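Building Adventure Maps for Other People to Play
Handout 3: Checkpoints, lives and the long walk back
Tutor: Viktória Dudás

Hello again, everyone, and thank you for sending in your maps from last time. I played every one of them with a large pot of tea beside me and I had a lovely time, even in the ones where I fell in the lava. Especially in those, perhaps, as they are what got me thinking about this handout.

We spent the last session on layout: where the village goes, where the first cave goes, how you get the player to wander from one to the other without putting up a signpost every few steps. Now we come to what happens when the player dies. They will die, quite often, and in places you never expected. I once watched a player drown in a decorative fountain.

What a checkpoint is for

A checkpoint is the spot where the player comes back after dying. It might be a bed, a campfire, a glowing stone or simply an invisible line on the floor that they have crossed. Its job is to decide how much of the map they have to do again. That is the whole of it, really, and yet it changes the feel of your map more than almost anything else you can fiddle with. The same jumping section can feel brave and exciting with a checkpoint just before it, and feel like washing up with a checkpoint ten rooms back.

When you test your own map you hardly notice this, as you know every jump by heart. So please get somebody else to play it, sit on your hands, and write down two things each time they die: where it happened, and how long it took them to get back to the same place. I use a kitchen timer. My rule of thumb is that if the walk back takes longer than 20 seconds and there is nothing interesting on the way, the checkpoint is in the wrong place.

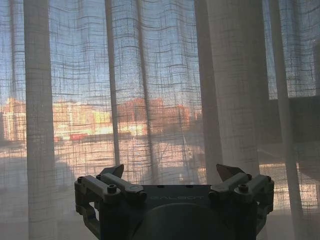
Loosely woven curtain, with the lettering GALBOT in front.

An example: the cellar in Granwood

Most of you have now played the Granwood map, the one we use in class. The cellar under the mill has a spider room, a ladder and then the collapsing floor. In my first version the only checkpoint was at the mill door. Players who fell through the floor had to come in, go down, fight the spiders and climb the ladder all over again, and by the fourth go they had stopped fighting the spiders and were just running past them with their eyes half shut.

I tried three fixes, and it's worth going through them all, as you'll probably try them in the same order.

First I moved the checkpoint to the top of the ladder. This worked for the floor but it made the spiders a bit pointless, as you could arrive there with one heart left, die on purpose and come back with full health. Several people found this out within minutes and were very pleased with themselves.

Then I left the checkpoint where I had put it and made the player come back with the same health they had when they touched it. Please don't do this! If they touch it with one heart left they are stuck with one heart for ever, and the collapsing floor becomes next to impossible for just the people who were already struggling.

What I settled on was a small larder beside the ladder with bread in it. The checkpoint is in the larder. Players eat, touch the stone and go on, and dying on purpose gains them nothing they couldn't have had from the bread. It also gave me somewhere to put the miller's diary, which I had been trying to squeeze in since April.
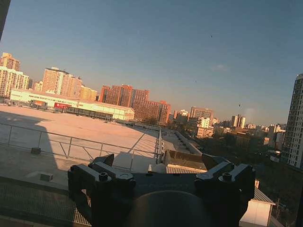 City skyline under a clear sky, seen from a rooftop.

Showing the player where it is

A checkpoint that people walk straight past is worse than having none, as you will have planned the difficulty as if it were there. Try to make every checkpoint in your map look the same, make the same sound, and stand at about the same distance from the danger. In the Sorkum mines I was terribly proud of having a different design on each level – a lantern, then an anvil, then a sleeping dog – and half the class never touched the anvil. They thought it was furniture. Fair enough, it was an anvil.

If you would like something less obvious than a glowing stone, you can lead the eye with the room itself. Light is the easiest tool. A gap in the wall with a warmer light behind it will pull most players towards it, and so will anything that moves a little when the rest of the room is still.

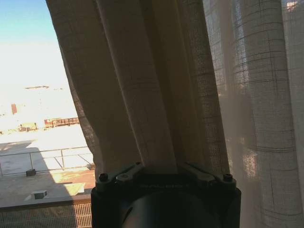

Hidden checkpoints are a different matter, and I'd ask you to be sparing with them. They're fun as a reward for the curious, so long as there is an ordinary one nearby for everyone else. What you need is a small clue that something in the room has been disturbed. Cloth is very good for this. Look at how the beige linen hangs down and then bunches where the dark gripper is pressed up against its lower folds; your eye goes to the gathered part before it goes anywhere else. In a block-built map you can't drape fabric, of course, but you can get a similar effect by laying a wall of plain banners and setting one of them a step further forward than its neighbours. Put the secret door behind that one, and test it on somebody who hasn't read this handout.

Lives, or no lives

Some of you asked whether a map should count lives. My own taste is against it for long maps and in favour of it for very short ones. A limit on lives means that at some point the player is sent all the way back to the start, and if the start was two hours ago they will most likely close the game and go and do something else. On the Tuhiwai island map I had the death counter running quietly in the background with no limit set, and the class managed 738 deaths between them, of which 434 were on the rope bridge. With a limit in place I doubt many of them would have seen the volcano. As it was, I mended the bridge (the third plank was a pixel too narrow, and I am still sorry).

A kinder way to make death matter is to charge for it. In Ziment the player drops a handful of coins at the spot where they fell and may go back to fetch them. If you try this, check that the coins can be reached. Coins at the bottom of a pit that kills you are only there to tease.

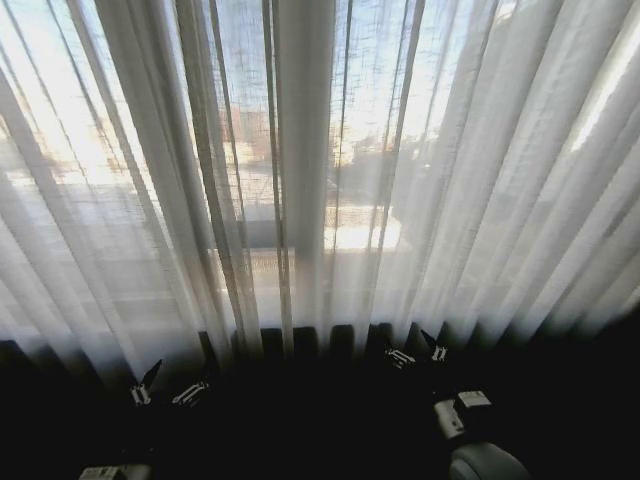 Daylight through sheer white curtains.

To do before we meet again

Take the map you handed in, or start a fresh one if you've gone off it, and mark every checkpoint on a sheet of squared paper. Draw the route between each pair and put a cross wherever you think a player will die.

Have one other person play it through, and put their crosses on the same sheet in a different colour. Bring the sheet along even if it's a mess.

Move or add one checkpoint as a result, only the one, and write a few lines on what changed when they played it again. If you change several at once you won't know which of them did the work, and I'll ask.

If your map has a boss at the end, put a checkpoint outside the door and leave it at that for now. We'll come to bosses properly in the next handout, along with doors that lock behind you and what to do when a player saves the game with no arrows left.

Files can go in the shared folder as usual, with your name on them please, as I had two called "map final" last time and one called "map final real".

V. D., 24 Dec 2020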